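Stetico Rolling Shelf Review: Two Units in a Toy Library

Posted December 24, 2022
By Catalina Navarrete

The toy library in Lerkcombe lends toys to families, daycares and a few speech therapists. Most of what goes out the door has a lot of parts. For years we kept it on steel garage shelving, and last winter one of those units bowed in the middle badly enough that we emptied it and took it to the dump.

We replaced it with two Stetico rolling shelves, bought through Skultbridge. The total was $3,599 with delivery. We paid for them ourselves and neither company knows I am writing this.

What you get

Each unit is a double-sided shelf on casters with five shelves per side. The frame is powder-coated steel and the shelves are melamine board with a raised lip along the front. The lip is low enough that you can slide a bin over it with one hand, but a puzzle box won't walk off the edge when the unit is moved. The end panels are perforated, and hooks are included. More hooks are sold separately and they are not cheap.

The color choices were white, gray and a dull orange. We took gray. It shows dust less than I expected and fingerprints more.

Delivery and assembly

The units came flat in several cartons on a pallet. The driver left the pallet at the curb, which was what the order said, though I had missed it. If your entrance has steps, pay for inside delivery.

Assembly took Gervasio Saavedra and me most of an afternoon for the first unit and much less for the second. The instructions are drawings only. Step 4 shows the center panel from the back without telling you so, and we put it in the wrong way around and had to take it out again. The mark to look for is a small notch at the bottom corner. It goes toward the side with the brake casters.

The cam locks are metal and have held. One shelf had a chipped corner. Skultbridge sent another after one email and didn't ask for the damaged one back.

You need a rubber mallet and a second person. The hex key in the box works but is too short for the caster bolts, and I would get out a proper one before you start.

Loading them

The maker lists a limit per shelf and I have no way of testing it. What I can tell you is that our heaviest things are the unit blocks and the train sets, and we put those on the bottom shelves on both sides. After some months there is no sag I can find with a level. On the middle shelves we have board games and puzzles, and the top is for light, bulky things like the dress-up bags.

Shelf height is adjustable, but the holes are spaced wider than I'd like. Our old clear bins were a hair too tall for one setting and left a big gap at the next. Kamonchanok Ongart went through the stock and moved the tall bins to one side of each unit and the flat boxes to the other, and that solved most of it. Measure your bins before you order, with the lids on.

Bins, baskets and loose stuff

A shelf like this is only as useful as what you put on it, and I have opinions about containers. Clear plastic with a latching lid is still the best for anything with small parts. Cloth bins look nice for a month. Cardboard is fine for puzzles if you tape the corners early.

For balls, soft toys and the odd things that don't belong to a set, we like open metal. You can see in from the side, crumbs fall out, and it wipes down fast. The low ones fit on a Stetico shelf with space above for a hand to reach in. 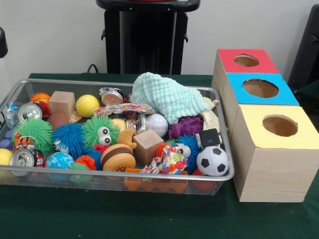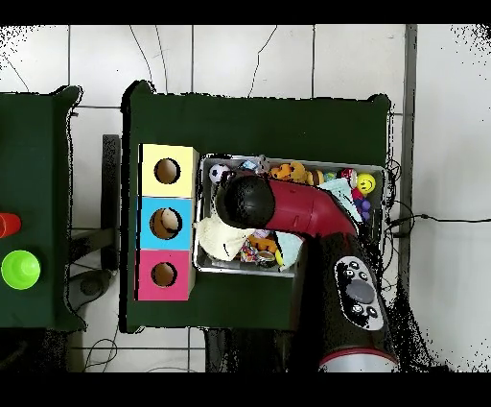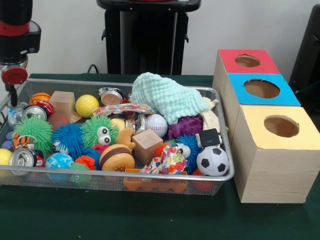
A full load of toys, with the three boxes next to it.
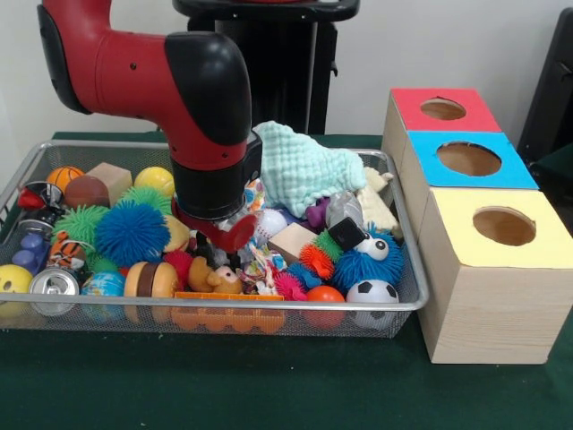 The weak point of open storage is that everything gets tossed in, and you have to go through it on a schedule or it becomes a pile. We do ours when the washable things go to the laundry. Anything that belongs to a set goes back to its bin, and anything broken goes in the repair crate under the desk.

Labels were a separate problem. The front lip on the Stetico is curved very slightly, and paper labels under packing tape lifted at the ends within weeks. Magnetic strips do not work on the shelves, which are board, though they hold well on the end frames. We settled on vinyl labels stuck to the bins and nothing on the shelves at all. It also means a bin can move without anyone having to relabel.

Rolling

This is the reason we chose them over fixed shelving. Our room is used for story hour, and the shelves have to go against the wall and come back out. Half the casters have brakes. On our vinyl floor one adult can move a loaded unit, slowly. Over the metal strip at the storeroom door it takes two people and some patience, and I would not try it with the top shelf full.

The brakes are foot levers. They are stiff, which is good when there are toddlers around, and hard on thin shoes. One of them started to slip in the fall. I took the caster off and found it wound up with hair and yarn. Once it was cleaned it gripped again. I now check all of them when I mop.

Neither unit has felt tippy, but we don't let children climb anything, and when the shelves are parked they are strapped to the wall. The straps are in the box. The wall anchors are not, so you'll need ones that suit your wall.

Noise

They rattle when rolled. It comes from the end hooks, which sit loose in the perforations. Hortensia Zapata, who runs story hour, put a bit of felt tape behind each one and the rattle stopped. I can't think why the company doesn't ship them that way.

Cleaning

Mild soap and a damp cloth is all the coating needs. Avoid the scrubby side of a sponge. I dulled a patch on one upright trying to get off sticker glue, and it will stay dull. Cooking oil on a paper towel took off the next sticker with no harm done. The melamine has taken everything so far, including marker, though the edge banding on one lower shelf is starting to lift where it gets bumped by the vacuum. A little contact glue should fix it and I haven't gotten to it yet.

Compared with the Mamo

Before buying we looked at a Mamo shelf that a preschool across town uses. Leandro Sepúlveda let me roll it around and pull things off it. The Mamo is birch plywood, very handsome, and lower, so small children can reach all of it. Its casters are smoother than ours. It is single-sided, though, and to get the same storage we would have needed twice the floor. For a classroom where the children choose their own work, I would buy the Mamo. Our shelves are mostly used by adults filling orders, and double-sided made more sense.

Things I would change

The hole spacing, first of all. Then a longer hex key, words in the instructions, and felt behind the hooks. I would also like a shelf with a solid back as an option. On a double-sided unit with no divider, a bin pushed in too far on one side shoves out whatever is on the other. We lost a marble run that way. Stetico does sell a divider panel, priced per shelf, and at that price we used zip ties and a strip of garden mesh.

Warranty

Two years on the frame and casters, not on the shelf boards. I registered ours on the Stetico site, and the form would not take our serial number until I left out the dash.

Who should buy it

If you need to store a lot in a small room and then clear the room, these do the job, and they feel like they'll last. If your shelves will never move, save the money and get fixed steel from a restaurant supply store, with a center brace. For a home playroom they are too big and too expensive.

We have room for one more along the east wall, and I plan to order it after the spring fundraiser, with inside delivery this time.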